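Brullby Eats is looking for tasters + one paid reviewer

Posted May 24, 2026 by Cormac Hennessy

OK so quick one, I've got a lunch to get to. We need people. Two kinds of people. Read the whole thing before you email me please, last time half the inbox was questions I'd already answered.

What we are: a food site covering Brullby and the towns just outside it. Burgers, noodles, diner breakfasts, gas station tacos, the odd fancy place when someone's birthday lines up. 1,617 reviews in the archive. No star ratings. We pay for our own food.

1. PAID REVIEWER (part time)

Six meals a month, your pick of four, I assign the other two. You write each one up. 1,000 words is the ceiling, most should come in well under. If the place is a counter with three stools and one good sandwich, write short.

What you get: a flat fee per review, plus the meal, plus one side or dessert. Drinks are on you unless the drink is the reason for the visit. Paid at the end of the month, bank transfer. Fee is in the first email I send back, not hiding it, it just depends on how far you have to drive.

What I want:

- Somebody who eats everything or close to it. Allergies fine, tell me up front so I don't send you to the crab place.
- A car, or a real willingness to ride the bus. Two of the spots on my list are way out past the reservoir.
- Deadlines. Copy is due four days after the meal. Five if you got sick from it.
- Your own opinions. Didn't like the fries everyone likes? Say so and say why.

What I don't need: a food degree, restaurant experience, a following. Our best writer ever was a dental hygienist. She moved away, hence this ad.

Not OK: telling the restaurant you're coming. Taking free stuff. Reviewing your cousin's place. Also please no one who works for or gets money from Vistari, they deliver for half the kitchens we cover and it gets messy.

Places waiting for a write-up right now, so you know what you're in for: Nông (Vietnamese, small menu, the broken rice is what people keep writing in about), Gekico (fried chicken and soft serve, new owners, I hear the batter changed), and the breakfast window behind the hardware store that still doesn't have a name. I went to Nông once myself and ordered badly. Somebody go fix that.

2. TASTERS FOR THE WINTER BURGER ISSUE

This one's unpaid but you eat. Every December we run the burger issue, which means a lot of burgers in a short streach, and I can't do it alone anymore. My doctor has views.

You sign up for one tasting night. You get a plate of burgers cut in quarters, numbered, no names on anything. You fill in the sheet: bun, patty, cheese, toppings, would you go back. Then we argue. The arguing gets written down and some of it ends up in print with your first name on it. If you'd hate that, tell me and we'll leave you out of the quotes.

Room is upstairs at 327 Mill Road, side entrance, stairs only unfortunately. If stairs are a problem email me, I'll run a plate and a sheet over to you and you can phone in your comments.

Please don't eat dinner first. People do this. Don't wear perfume or strong aftershave either, you can't smell the onions over it. Coats and bags stay on the hooks by the door, the tables get greasy fast.
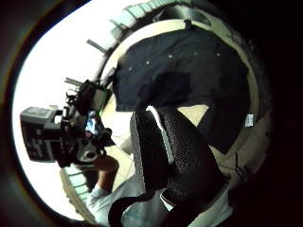
Dark fabric, black strap.

There's a vegetarian table too, bean and mushroom patties mostly, and last year it was the better half of the night. Same sheet, same rules. Say which table you want when you write. No switching on the night, the portions are cut to order.

Kids: 12 and up, with a grown up, and they have to fill in the sheet properly.

HOW TO APPLY

Reviewer: send me one review of something you ate this month. Any place, even a vending machine. 300 words or so, in the body of the email, I won't open attachments. Add where you live (just the neighborhood) and which nights you can't do. No resume. No cover letter, I mean it.

Taster: name, meat or veg, allergies, phone number. That's all.

Both go through the contact form at the top of the site, put REVIEWER or TASTER in the subject line so I can sort them. I'll close the reviewer job when I find the right person. Taster spots go first come first served and I'll keep a waiting list becuase there are always dropouts.

If you applied last year and never heard back, sorry, please try again.

Cormac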